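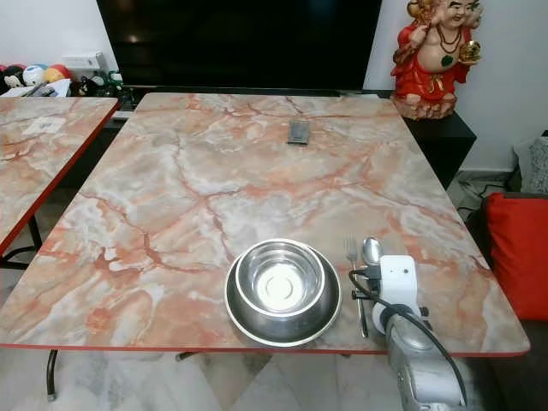
# Is the Pullix table-clearing kit worth it for cutlery?

**cudell_lane**

I've had the Pullix arm on trial and have to decide by the end of January whether to keep it or send it back. The sales page says it will "clear a family table". Mine manages bowls well enough. Cutlery is another matter. It goes over to a fork, hovers like a man choosing a biscuit, closes, and comes up with nothing as often as not. Spoons are worse. The tabletop is shiny with a busy veined pattern, and I do wonder if that's putting it off. I've got the standard gripper and the free software. The Ellery fingertip set is another £300 and I'd like to hear from someone who has bought it before I do.

**harar_hobbyist**

Bought the Ellery tips last year. They're thinner and a bit grippy, so they get under a fork handle where the standard ones just push it about. I went from swearing at it daily to swearing at it weekly. Two things to try before you pay:

- Redo the height setting with the arm on the table you'll be using. Mine was 7 mm too high out of the box, and a fork isn't much thicker than good intentions.
- Leave a gap between the fork and the spoon. Side by side, it tends to treat them as one odd fork.

As for the shine, draw the curtains and run it again. If it does better, there's your answer, and a plain tablecloth costs a lot less than £300. Pull the cloth tight, mind, or it will try to clear that as well.

**user2423**

Sent mine back. £600 all in and I can carry a spoon to the sink myself. Refund was quick, to be fair to them. Keep the box, they're fussy about the box.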